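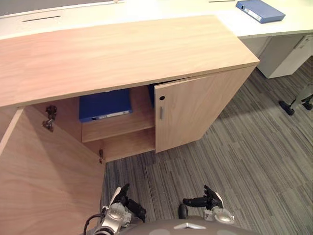

Figure 4. Low two-door cabinet and adjoining desk, Pundwood site.

3.2 Storage of binders at the workstation

Paper records at the Pundwood site were kept in low cabinets assigned to individual desks. The survey covered 51 workstations and recorded 223 binders, each logged by location and by orientation (upright or flat). Orientation was included after the pilot at Jeritz, where upright storage had been assumed and the shelf capacity was overstated as a result. In Figure 4 the cabinet stands directly in front of the desk, and blue binders with white spine labels lie flat both on the shelf and on the desk surface. The compartment below the shelf is empty. We coded such cases as "split storage": at least one binder in the cabinet and at least one on the desk, with unused cabinet space remaining.

Split storage was found at 16 workstations. It did not vary with the number of binders held, which argues against a simple shortage of space. Door clearance is a more likely factor. A hinged door needs free floor in front of the cabinet, and users whose chairs stood in that area tended to leave current binders on the desk until Friday, when desks were cleared. Xiao cabinets, with sliding fronts, showed the pattern less often than the hinged Julach units, although the two groups were too uneven in size for a formal test. Flat binders were counted once regardless of stack height.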